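Subject: Re: [local-history] Skumwood ferry landing, was it ever at Petersen?

Hi all,

I have been waiting two months to write this one!

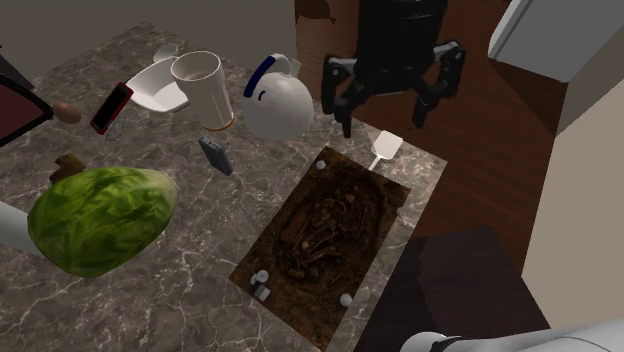

## The landing question

For those who joined over the summer, here is the message that got me going, from our own list in October:

> Does anyone know where the Skumwood ferry actually landed? The county marker puts it at Petersen, below the church. My grandmother always said it was upstream, closer to Woston, and that the marker was put up by people who liked the view from the church. I have looked at the usual county history and it only says "the lower landing," which is no help if you don't know where the upper one was. Also, was there one ferry or two? I would love to see anything from before the bridge.

I think your grandmother was right, or at least mostly right, and I have something from before the bridge to back her up.

The old Woston road district kept a ledger. I knew it existed from a footnote, but the footnote gave a shelf number that went out of use long ago, and I had more or less given up on it. Then on Tuesday I asked at the desk for something else entirely (a tax roll, very dull) and the ledger was in the same box. It has been rebound and somebody trimmed the pages too close, so you lose the first letter or two of a lot of lines, but the hand is good and most of it reads easily once you get used to the long tails on the g's.

The district paid men to keep up the roads on our side of the river, and it paid them by the stretch. So every season there's a list of stretches with a starting point and an ending point. And one of those stretches, year after year, is "from the Mulex store to the ferry, 200 rods."

Two hundred rods is five-eighths of a mile. That's wonderful, because we know where the Mulex store was! The foundation is still there behind the feed lot, and it is on both of the old plat maps. If you measure five-eighths of a mile from that corner along the river road, going downstream, you don't get anywhere near Petersen. You come out at the gravel bar below the second bend, on what is now the Woston side of the township line. To reach the church you would have to go on for better than two more miles.

I walked it the next morning. There is a cut in the bank there, wide enough for a wagon, with big old sycamores on both sides and nothing growing in the middle except grass. I know a cut in a bank can be a lot of things — a cattle crossing, a place where somebody hauled gravel — so I don't want to lean on it too hard. But I stood there grinning like a fool anyway.

## One ferry or two

Now for the part I can't settle. On page 9 there is an entry for planks "for the lower landing," and four lines farther down there's one for a rope "for the ferry." They are charged to different accounts. To me that reads like two places. The lower landing might well be Petersen, which would make the marker half right: there was a landing there, but it may have been for flatboats loading grain, with no crossing at all. The county history took the phrase "lower landing" and whoever wrote the marker took it from the county history.

Against that, the clerk was not consistent. He calls the same creek by three names on one page, and he charges things to odd accounts whenever the right one is short. So it could also be one ferry that moved with the river. We know the channel shifted after the big flood, and the gravel bar may not have been usable in high water.

I copied out every line that mentions the ferry, either landing, the store, or the river road. I haven't corrected any spelling. Where the trimming took off a letter I put it in square brackets, and where I was only guessing at a word I put a question mark after it. Please don't quote the question marks as fact, I have been wrong about this clerk before.

If you want to look at the ledger yourself, ask for box 1063. Don't ask for it by title, the catalog has it under "Roads, misc." and the desk will send you to the wrong shelf. Pencils only, and they close the reading room for lunch.

## What I'd love help with

- Does anybody have deeds for the river lots between the Mulex store and the second bend? A deed that mentions a ferry right or a ferry lot would be better than anything I've got.
- Are there any tavern licenses on the other bank? A ferry nearly always had somebody selling drinks across from it, and I have never looked at that side.
- Did the Petersen church keep building accounts? If their lumber came in by water there should be a landing fee in there somewhere.
- To the person who asked in October: did your grandmother ever say which family ran it? The ledger only says "the ferryman," every single time, and it is driving me up the wall.

I can send the transcription to anyone who writes to me off list. It's plain text and not very long. If you find a mistake, please tell everyone and not just me, so we all fix our copies.

I'm going back for the second volume next week. It starts the year after the flood!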